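Notebook, 30/10/2020
Upstairs link, second go at it

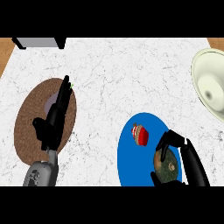
So the USB adapter is back in the upstairs machine and I'm starting again from a clean driver. I want to get all of this down before I forget which things I changed, because last time I changed four things at once and then had no clue which one had helped (Rainer has already had his fun with me over that, fair enough).

Where we were: the desktop in the upstairs room drops off the wireless every so often, comes back by itself, and in between the speed is all over the place. Router is the Zandbridge downstairs, in the hall cupboard. Adapter is the Cliltum with the two flip-up antennas. One brick wall and one floor between them, plus the water tank, which I had completely left out of my sketch in September and which I now suspect of everything.

First job was the driver. The one Windows picks up on its own works, sort of, but it doesn't show the advanced tab properly, so you can't set the roaming or the power saving. I pulled it out, rebooted, ticked the box to delete the driver software as well, rebooted again, and put on the one from the Cliltum disk. Yes, an actual disk! The upstairs machine has no drive so I copied it across on a stick from the bench laptop. It asked for a restart twice. If you do this yourself, leave the adapter unplugged until the installer tells you to put it in, otherwise Windows gets there first and you're back with the generic one.

With the proper driver the adapter came up on channel 6 at 20 MHz and said 104 for the link speed. I have learned not to get excited over that number. It's what the radio thinks it could do on a good day, and the copy test came in at 40 Mbit with the same big file I always use. Still, that's a nice steady 40, where before it would start high and then sag to nothing and climb back up again. I ran it over and over while I was drinking my coffee and it barely moved.

Then I moved the adapter off the back of the PC. This is the thing Roswitha told me to do right at the beginning and I said yes yes and didn't do it. It had been plugged straight into a rear port, down behind a steel case, next to a USB 3 drive. Everybody here knows USB 3 makes noise in the 2.4 band, me included, I even wrote it on the wall by the bench. Put it on the extension cable, up on the shelf, antennas upright. Signal went up by 8 dB just from that. Eight! For a cable out of the junk drawer.

Notes on the cable: it's the gray one, the shorter of the two. The long black one gave me "device not recognized" every third or fourth plug-in and I've put a knot in it so that we all stop using it. If you find it without the knot, somebody has been optimistic.

Antenna angle. I played with this far too long. Upright both of them was best. One up and one flat was a tiny bit worse on signal but it seemed to hang on better when I walked about in the room, and I can't tell if that's real or if I just wanted it to be. Pointing them AT the router, which is what everyone's uncle does, was clearly the worst of the lot. They radiate out from the sides and hardly at all from the tips, so you're aiming the dead spot at the thing you want to hear. I've told Hartmut this more than once and he still aims his like a fishing rod.

Next, channels. Scanned with the laptop from the top of the stairs. The neighbors on the left have moved to channel 1 and they're loud, the ones on the right are on 11 and weak, and there's something sitting on 4 that has no name and comes and goes. Channel 4 slops over into both 1 and 6, so it could well be part of the trouble. I tried 11 on the Zandbridge for a bit. Link speed was the same, copy test slightly better, and no drops while I watched, but I only watched for the length of lunch. I've left it on 11.

I did try 40 MHz wide as well, because the menu was right there. Don't. The link speed figure jumped up to 270 and looked wonderful, and the actual copying got slower and jumpy, and the printer fell off the network and wouldn't come back until I'd power-cycled it. There's just no room for a wide channel in this house with the neighbors where they are. Back to 20, and I've written 20 ONLY on a label and stuck it on the router so I don't get tempted again.

Encryption: the router was set to mixed WPA/WPA2 with TKIP and AES both allowed. Melahat spotted that from my screenshot, I'd gone straight past it. If the adapter settles on TKIP you lose the fast n rates and it drops back to the old g speeds, which might explain those afternoons when everything was stuck at 54 and I was blaming the weather. Set it to WPA2 with AES only. Two things complained. The old label printer, which I fixed by typing the password in again, and the Ratanaporn media box in the living room, which I haven't fixed. It sees the network, takes the password, thinks for a while and gives up. There may be newer firmware for it. The Ratanaporn support page has one file with no date and no notes, so I'm going to ask Frauke whether she ever put it on hers before I risk it.

Power saving: off, in both places. There's the one in the adapter's advanced tab, and there's the other one under the power plan, wireless adapter settings, maximum performance. And then there's a third one I always miss, on the USB root hub in device manager, "allow the computer to turn off this device." Unticked on all the hubs, as I can't work out which hub the front ports hang from. I'm fairly sure this is what was behind the drops. They used to come when the machine had been left alone for a while, hardly ever in the middle of a download. Should have thought about that pattern a lot sooner.

Heat. The adapter gets warm, and I mean properly warm when it's been copying for an hour. On the shelf it has air around it so I'm not too bothered, but behind the PC it was sitting right in the fan exhaust. I didn't measure anything, I just put a finger on it. The thermometer is still at Hartmut's (Hartmut, please!).

One oddity I can't explain yet. With the Jurnumum monitoring tool running, the signal graph shows a little dip at regular intervals, like a heartbeat. Stop the tool and use plain ping instead and there's no sign of anything. My guess is that Jurnumum is asking the adapter to do a full scan each time it refreshes, and for that moment the radio goes off to listen on all the other channels, so the tool is causing the thing it's drawing. Rainer says there's a setting for it somewhere under the graph options. I looked and couldn't find it, but his version is newer than mine. So for now: don't trust any graph I made with it before today, including the one I emailed round in September with all the exclamation marks. Sorry.

The antenna connector on the left side is a bit loose, by the way. It turns past where it should stop. It doesn't seem to make any difference to the signal when I wiggle it, but I'd like to open the case and look at the solder before it gets worse. The case is clipped together, no screws that I can find, and there's probably one under the sticker. Roswitha has the thin plastic pry tools.

I also had a quick go with the adapter on the Linux laptop, as Melahat wanted to know. It's recognized straight away with the driver that comes in the kernel, no compiling. It connects, it's a bit slower than on Windows, and it doesn't survive the laptop going to sleep. After waking, the light is on but there's no network until you unplug it and plug it back in. Unloading the module and loading it again does the same job without getting out of the chair. I haven't looked any further than that. I have the log saved on the bench laptop, in the folder called wifi upstairs, and not the one called wifi upstairs new, which is older (I know, I know).

Settings as I've left them, so there's no argument later:

Channel 11, width 20 MHz
WPA2, AES only
Router transmit power at full, I haven't touched it
Adapter on gray extension, on the shelf, both antennas up
Vendor driver, power saving off, roaming set to lowest
Jurnumum closed

Still to do: a long ping left running overnight with the output going to a file, the Ratanaporn box, a look at the loose connector, and try the whole lot again with the water tank out of the line, meaning the router up on the other side of the cupboard. That last one needs a longer network cable than I've got. Rainer thinks he has one in his car.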